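Project report, short version - Oda Boström
July 26, 2020

Topic: setting up a shared room from nothing, and what a sensible order for it would be. I was meant to write this up in April but the room wasn't ours yet, so the plan chapter is older than the rest and it shows.
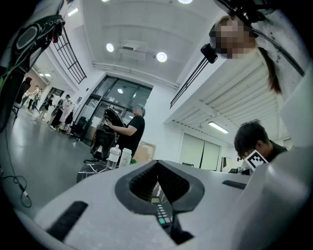
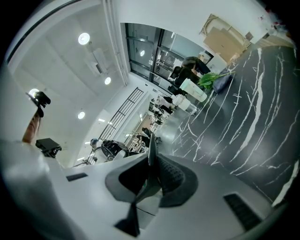
## 1. What we wanted to find out

Does it save time to sort things by where they end up, or by what they are? Every moving guide says something different. Our group split on it. So we tried both, half the stuff each way.

## 2. The room

- large, bright, white walls, high white ceiling with round recessed lights
- glass door and window panel with dark metal frames - lets you see who is coming, handy
- air conditioner, white
- a column with grooves in it. Awkward to plan round. Sobczak's floor plan left it out altogether so the first layout had a shelf going straight through it

## 3. Sorting

**Method A, by place.** Everything for one corner goes to that corner, whatever it is. Bottles, chair, bag, all together. Quick at the start. Gets messy when two people want the same corner.

**Method B, by kind.** Containers with containers, chairs with chairs, greens and other food on its own. Slower, you walk more. But you can find things afterwards, wich was sort of the point.

We gave each method 20 minutes. A was finished with 7 minutes left. B ran over by 8. On paper A wins easily.

Then we asked somebody from the Hakier group to fetch a list of things, without having seen the sorting. B was much faster there. With A they kept asking us where stuff was.

## 4. Problems

- Cardboard. Flattened boxes want a wall, boxes still in use want floor, and we hadn't planned space for either. Should be the first thing on the list next time.
- Cables on the floor. Move them before the chairs, not after.
- Food. Anything leafy needs its own place away from bags. Ours moved three times.
- Labels. The Astero ones peel off smooth plastic. Masking tape was better and cheaper.
- Only one pen!!

## 5. Result

Use A for the heavy things and the furniture, B for everything small. We only tried the mix once, at the end, and by then we knew where it all went, so the time (19 minutes) isn't really comparable. I've left it out of the table.

## 6. Still to do

- table, properly typed
- new floor plan with the column on it
- ask Sobczak for teh real wall lengths
- return the spare tape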